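7/23/24 – dye bench, Flamuvside

Long one today, so put the kettle on if you're reading this to catch up. I've spent most of it on the browns again. Prasert Ratanaporn asked back in March whether we could get a decent chocolate out of walnut hulls without the iron turning everything grey, and I said I'd have an answer in a couple of weeks. Well, here we are in winter, and I have most of one!

The hulls are the Chuensuk lot, the ones that came in the torn sack. I soaked 60 g in rainwater overnight and then kept them just under a simmer for 47 minutes (I meant to do 45, but the phone rang). Strained through the old pillowcase. The liquor was darker than last time and smelled a bit like a wet shed, in a nice way.

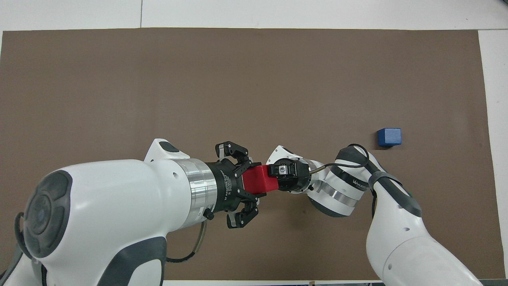
## Wool skeins

I used 12 small skeins of the Drustura two-ply, half with alum and half with nothing at all. The plain ones are lovely. The alum ones went warmer, closer to ginger biscuit, and I'm fond of the colour even if it isn't what Prasert was after. One skein felted a little at the tie, my own fault for stirring it like porridge.

The iron dip still bothers me. Even a very short one pulls the brown towards slate, and I think our iron water is simply too strong. It's been sitting in that jar for ages with more nails going in whenever somebody finds one. I'd like to start a fresh jar and label it properly this time.

## Cotton

Cotton behaved as cotton does. I'd scoured the Civus calico twice and it still took the dye in patches, darker along the folds. Soy milk first next time, I think, and a wider pot – the cloth was far too crowded.

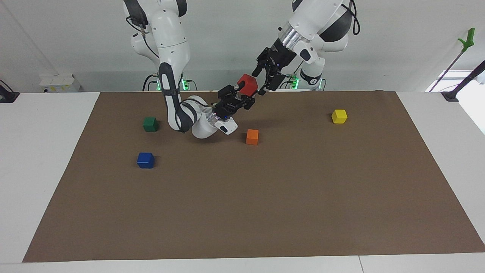 *Brown mat on the white table, small cubes out.*

Washfastness: skein 11 has had two washes with the plain soap and the rinse water was almost clear the second time. I've pegged a strip of it in the north window with half covered in card. Please leave it there, even if it looks like rubbish.

Still to do:

- new iron jar, weak
- ask Chuensuk if there are any more hulls before the season's out
- find the lid for the big pot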